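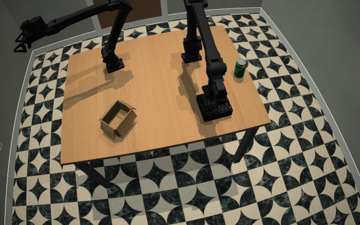 Interior Finishes I
Unit 4: Measuring and Ordering Wall and Floor Materials
Instructor: Vimala Chettiar
Lab assistant: Jagadeesh Reddy

Reading for this unit: Meinecke, course reader, chapter on takeoffs. Students should bring a scale rule and a calculator to the Wednesday session.

4.1 Gross and net area

Gross area is the full height of a wall multiplied by its full length. Net area is the gross area less all openings. Painters in the Elville district commonly price from gross area, while tile setters price from net area. An estimate must state which method has been used. In the Gounder school exercise, the gross wall area is 3,000 square feet and the openings total 326 square feet. Students who deduct the openings twice will arrive at a figure that is too low, and this remains the most frequent error in submitted work.

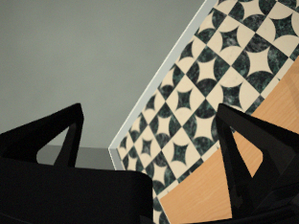
Each finish is measured as a separate item, even when two finishes share one wall. The estimator records the boundary between them as a length, and any edge piece is priced by the foot. Where a plain gray wall meets patterned square tile along a light gray trim strip, the takeoff sheet therefore needs three lines: paint by area, tile by area, and trim by length. Corners in the trim are noted separately – each one requires a cut.

4.2 Waste allowance

Waste depends on layout. Tile set square to the room produces less waste than tile set on the diagonal, and a repeating pattern produces more than a plain color. The allowance is added to net area and the result is rounded up to whole boxes.
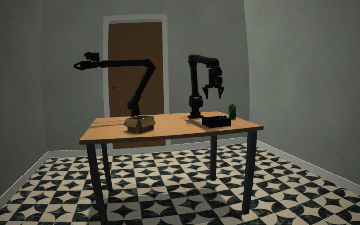

4.3 Ordering and storage

All boxes for one room should come from the same production lot. The lot number is checked on delivery, before the driver leaves. If a Willano order of 100 boxes arrives with 94 from one lot and the remainder from another, the second group is kept out of the main floor and held for closets.

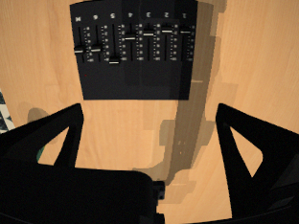 Unopened boxes are stored flat, in a dry room, and the receipt is filed with the takeoff sheet. Paint is recorded by batch in the same manner.

4.4 Assignment

Complete the takeoff for the Redska plan set, rooms 1 through 5. Show gross area, openings and net area on separate lines. Submit the sheet to Mr. Reddy by the start of the next lab.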